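Trodby Toy Library – progress report to the Langat Fund

Covering the spring and summer, up to the end of July

Hello again, and thank you for bearing with me while I pulled this together. It's been a busy few months and I'm pleased with where we've got to, though there's one bit (the labels, see further down) where we're behind.

What the money was for

You gave us £1,021 to turn the heap of donated building bricks in the back cupboard into sets that families can borrow. When I wrote the application we had sacks of the stuff, all mixed up, and parents would take one look and choose a jigsaw instead. The plan was to wash everything, sort it by colour and size, and send it out in boxes of 40 bricks with a card inside showing what should come back.

What we've done so far

The washing is finished, hooray! It took far longer than I'd allowed for. Warm water and a soft brush did most of it, and anything chewed or cracked went straight out. We bought the storage bins from Predier as planned, and they were a bit cheaper than the quote, so the difference went on drying racks.

Sorting is going well. We started off doing it by size and gave up on that after the first morning – colour is so much quicker, and even the smallest helpers can join in. Big bricks go first, then the flat plates, and the odd shapes get dealt with at the end. The teals have been the fiddly ones. There are at least two shades that look the same until you put them next to each other, and I've decided they can live together.

The counter by the window has become the sorting spot, with the blue bin at one side, teal pieces in its upper compartment and red ones in the lower. The Duplo still to be put away sits out on the worktop, reds stacked up and a blue one lying with its hollow side up.
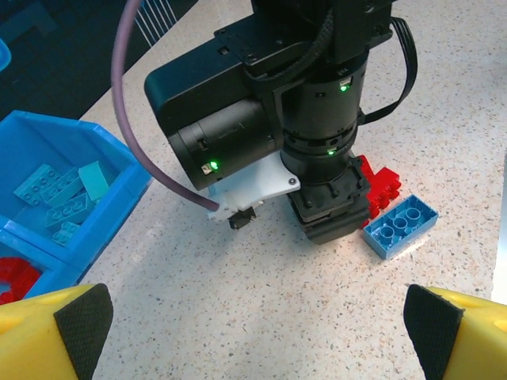

Lending so far

We have 15 boxes made up and all of them have been out at least once. Two came back short, by a brick or so each, and we topped them up from the spares. The plain boxes with a good mix of colours are the favourites. I'd expected the themed ones to win (the farm box especially, I was so proud of it) but they mostly sit on the shelf.

What's behind

The labels. Fledetti are printing them and the first batch arrived with the wrong box size on, so we're using handwritten ones until the new lot turns up. They aren't charging us for the reprint.

What's next

I'd like to get the rest of the reds and blues boxed before the autumn term, and then open up an extra lending session at 2 in the afternoon for the childminders. There's enough left in the budget for the last few lids, and I'll send the receipts with my next report.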